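Household and shop-floor chores: frequently asked questions

Prondia trials desk. Revised in December. Covers manipulation of everyday goods by one-arm and two-arm systems.
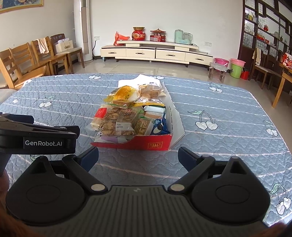 Mixed packaged snacks remain one of the harder categories on our task list. Film bags deform when gripped, reflect light and hide each other's edges. A system that handles rigid cartons all day can still fail on a half-full bag of cookies.

Can a machine tidy a room yet?

Parts of one. Picking single items off a clear surface is achievable at slow speed. A full tidy requires the system to decide what belongs where, and that varies by household. We do not rate any system we have tested as capable of an unsupervised tidy.

Which chores are closest to ready?

Floor vacuuming has been a consumer product for years and is outside our scope. Of the tasks we test, moving rigid items between a bench and a bin scores highest. Wiping a flat counter is next. Folding towels works if the towel is presented flat. Making a bed with a quilted cover does not work to a standard most people would accept.

Why are bags harder than boxes?

A box has faces and corners that stay put. A bag has a different shape every time it is touched. Grip force is the second problem: too little and the bag slides out, too much and the biscuits are crushed. Clear film also gives poor depth readings, so the planner may target the contents and miss the outer surface.

What results have you recorded?

The current packaged-goods set contains 2000 pick attempts on the Saron two-finger arm, all on film-wrapped items in open cartons. Of these, 542 ended in a drop, a double pick or no contact. A further 369 reached the target bin with visible damage to the contents. We count a damaged item as a failure.

Is the shop floor easier than the home?

Generally, yes. Lighting is fixed, stock is known and the carton arrives at the same height each time. At the Vernia packing site the same arm ran with a known product list and fewer drops. The advantage shrinks once cartons are mixed by hand, as returns usually are.

Does a soft surface matter?

More than most buyers expect. A carton on a bed or couch tilts when an item is pulled from one side, and the positions stored at the start of the pick are then wrong. The arm has to look again after each removal. On a bench it can often clear several items from one view.

Would a suction cup solve it?

For smooth, taut film, often. Crinkled film leaks air and the cup loses hold. Our Żak test tool combines a cup with two fingers. It reduces double picks but is bulky, and it cannot reach items wedged against the wall of a shallow carton.

How are the machines trained?

Mostly from demonstrations by people doing the same chore. The packaged-goods model used some 1045 demonstrations, recorded in homes and at benches. Adding more from the same room gave little improvement. Adding new rooms and new brands of packaging gave more.

How fast are they?

Slower than a person at every home task we measure. Speed limits near people are set low on purpose, and raising them increases drops. We publish completion rates first and cycle times second.

Can I use one around children or pets?

Not from our test fleet. The arms are run with a trained operator within reach of the stop button.

Can I submit a chore for testing?

Yes. Send a short description of the task, the items involved and the surface they sit on. We favour chores with a clear finished state, such as an emptied carton or a loaded rack. Requests received by the end of a month are reviewed in the next.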